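Home Projects Bench Notes Gallery Contact

Looking After Pair 001

The Skurkell hand grippers came to us in a foam case with a one-page setup sheet, most of it taken up by the Skurkell logo. Everything else we know about keeping the pair alive we learned on laundry. Laundry is a harsher test than it sounds. A sock will find any burr on a finger, and a hoodie string can get into places a screwdriver can't.

The routine before a session goes like this. Baltasar Rivadeneira checks the screws on the faceplate with the short driver (the long one slips, ask the faceplate). Then the fingers: open, close, look for daylight where there shouldn't be any, 20 times each hand. If one finger leads the other, loosen the bracket, square it against the gauge block, tighten, and do the 20 again. The labels get a wipe with a damp cloth and never with solvent. We had a solvent phase. We also had a phase of reprinting labels.

After 50 sessions the yellow fingers come off and go in warm water with dish soap, like any other utensil. Lint packs into the slots and felts itself into a sort of gray cork. I have kept some of it in a jar, for reasons I can't defend.

These are from a bedroom session, folding and sorting on a bed with the kind of sheet that has opinions. 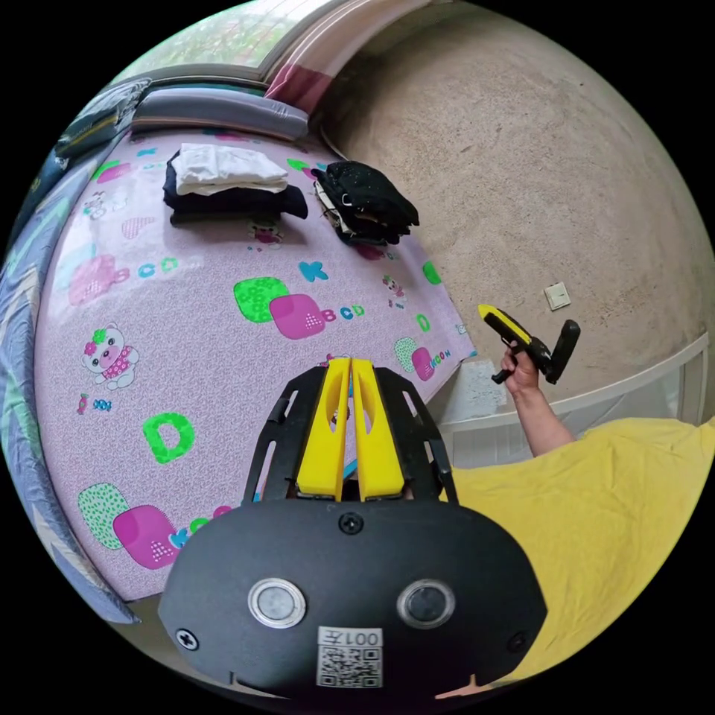
Two folded stacks up at the head of the bed, with a letter D for company. The fingers are parallel, which is all I ever ask of them. 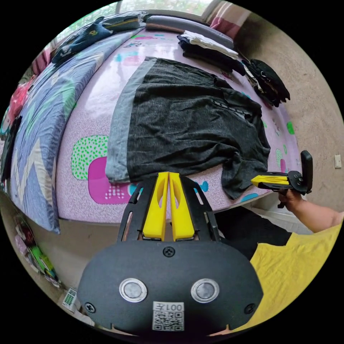

A T-shirt laid flat. Thin jersey is where a leading finger gives itself away, as it shoves the cloth along ahead of the grip.
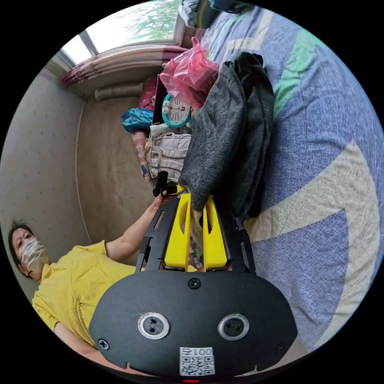
Ribbed knit, pinched in a fold. I like the garment and dread the fluff.

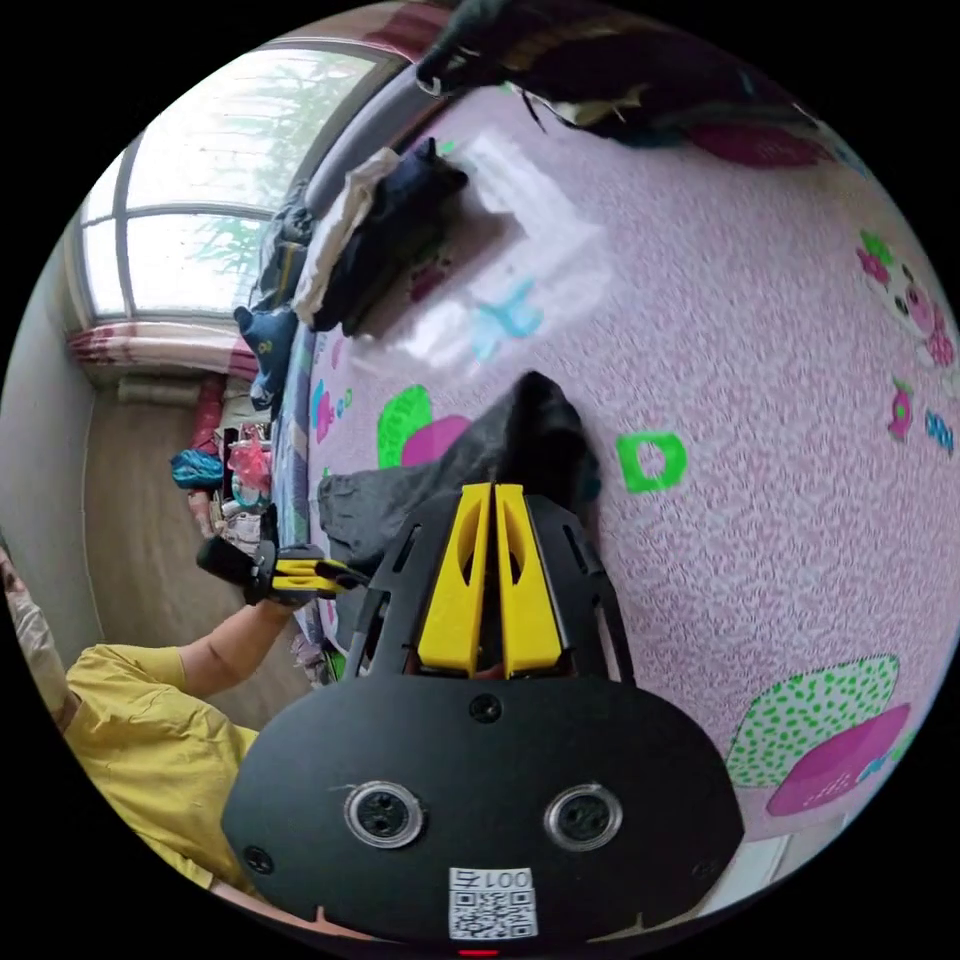

Munther Atallah wrote in to ask whether we had tried the softer finger pads from Weidemann, and to warn us off them if we hadn't. His went shiny after 8 sessions and started letting go of anything with polyester in it. He roughs them up with a nail file now and says it buys him another week, "or one fleece blanket, whichever comes first."

We hadn't tried them, and we've now gone off the idea. We did try the nail file on an old set of our own fingers. It works, though it leaves yellow dust on the bench that gets into the coffee, so do it over a tray.

Still on the list for the pair: a new spring for the left hand, which has been returning a little lazily since December, and a proper case insert. The original foam has been pressed into so many shapes that it now fits nothing we own. Tromora cut inserts to order, but their form wants the depth at 2 points, and Baltasar and I have measured it twice and got different answers both times.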